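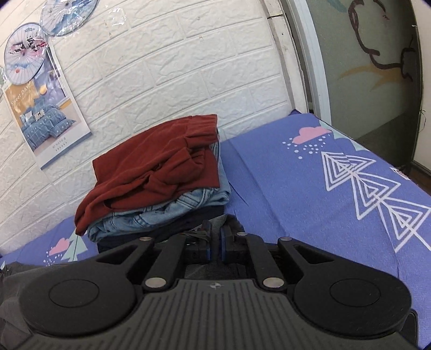 Week 7 handout. Reading a demonstration: the Tundham open day

Most of you came back from Tundham impressed, and a few of you have already written it into your project proposals, so I want to slow things down before Wednesday. An open day is a sales event with coffee. The people who run it are often good engineers and mostly tell the truth, but they pick what you look at and for how long. Take the clothes folding station. The stack on the blue printed sheet has a rust-red garment on top, with light blue denim under it and something darker at the bottom, and the red one is folded into an uneven rectangle with one corner drooping past the layers below. Would you accept that from a shop? Would you accept it from yourself on laundry day? Decide now, before you read any success rate, because the rate depends entirely on where you put that line. My own answer is that I would accept it at home and send it back at work.

Background for those who missed the trip. Tundham is building a folding system called Dankwa. The open day had a talk by Cecilia Mahama, a robot arm in the main hall, and a side room for the hand-held gripper they use to record people doing the task. The arm drew the crowd. The side room was more useful to us, and it is what these notes cover.

The talk made three claims. I am quoting from my own notes, so check them against yours.

Claim A. "Anyone can record with the gripper after 5 minutes."
Claim B. "Dankwa folds at 80 percent."
Claim C. "What the person can do with the gripper, the robot can learn to do."

Claim A is probably fine as far as it goes. Squeezing a pair of jaws is easy. Recording something worth learning from is a different skill, and no one at the talk said how many recordings were thrown out, or by whom, or on what grounds. Karim asked. The reply was that the data is "curated." Write that word down and treat it as a hole in the account until somebody fills it.

Claim B has no meaning as stated. 80 percent of what? Attempts, garments, folds within a garment? If a shirt takes several folds and each one works 80 percent of the time, very few shirts get finished. If the figure is for whole garments, which garments? I asked whether an attempt counted when a person straightened the cloth first. The answer was long and friendly and I still don't know.

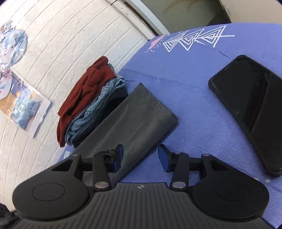
Claim C is the one to argue about in section. It sounds obvious, and it hides two problems. The first is what the gripper can do at all, whoever is working it. It has one pair of narrow jaws, and when I fold a towel I use ten fingers, both palms and sometimes my chin. Look at the dark gray rectangle lying on the cloth, with the jaw tips at its near end. Already folded, soft, slightly creased, its near end facing the tool. It is a friendly starting position, and a fair test would include plenty of unfriendly ones. The second problem is the surroundings. There is a phone lying to the right of the fabric and a stack of clothes to the left, on a patterned cloth. I count that in Tundham's favor, by the way. Plenty of demonstrations are done on a bare bench under perfect lighting, and a system trained only on that will struggle in a bedroom. But a bit of clutter in one setting is still one setting. Ask how many rooms, how many beds, how many kinds of cloth.

There is also a quieter question under Claim C. A person with the gripper can see the whole room, feel the weight of the cloth through the handle, and remember what they did a moment ago. The learned system gets whatever was recorded. If the person relied on something that wasn't recorded, the robot has to do without it. Ekow Quaye made this point on the bus and I am passing it on with credit — it is the best thing anyone said that day, including me.

What counts as evidence

For the rest of the term, sort what you see at any demonstration into one of these piles. They will be on the cover sheet of your report.

Seen: it happened in front of you, start to finish, and you could describe it to someone who wasn't there.
Shown: you saw a picture or a recording of it. Someone else chose which part.
Told: a person or a slide said so.
Assumed: you filled it in yourself on the way home.

The last pile is always bigger than people expect. When I went through the first drafts from the September visit to Cundholm, most of the sentences starting with "the robot can" belonged in Assumed. One student wrote that the arm recognized different fabrics. It had been handed 2 towels. 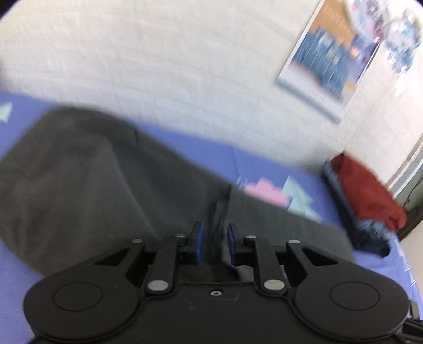 Fig. 3. Gray fabric at the finger pads, Tundham side room. File under Shown.

A note on Fig. 3, for the exercise below. The fabric is rumpled, parts of it are blurred, and it is stretched across most of the space in front of the tool. Several of you will want to say the jaws have hold of it. Several others will want to say they have just missed. A single image does not settle that, and you will lose points for either one unless you can bring in something else to back it up. The gap between the blue pads is visible, so start there and say how far it gets you.

Exercise, due in section

1. Rewrite Claim B so that it could be shown false. You need the unit being counted, the starting condition, the end condition and what help is allowed.
2. List what you would need to see before you believed Claim C for one garment of your choice. Keep it to one page. Socks are allowed but you must deal with the pair.
3. Using Fig. 3 only, write down what you can say, and then separately what you would like to say.
4. Optional. Dede Sulemana has offered to send the Udorard test sheet, which sets out a folding trial in more detail than anything Tundham gave us. Compare the two. I think the Udorard sheet is too generous about wrinkles and would be glad to be talked out of it.

Work in pairs if you like, but hand in separate answers for number 3. Questions about the trip forms go to the department office. Questions about the exercise come to me, preferably before the night it is due.

Z. Bedoya
Revised 16 January 2022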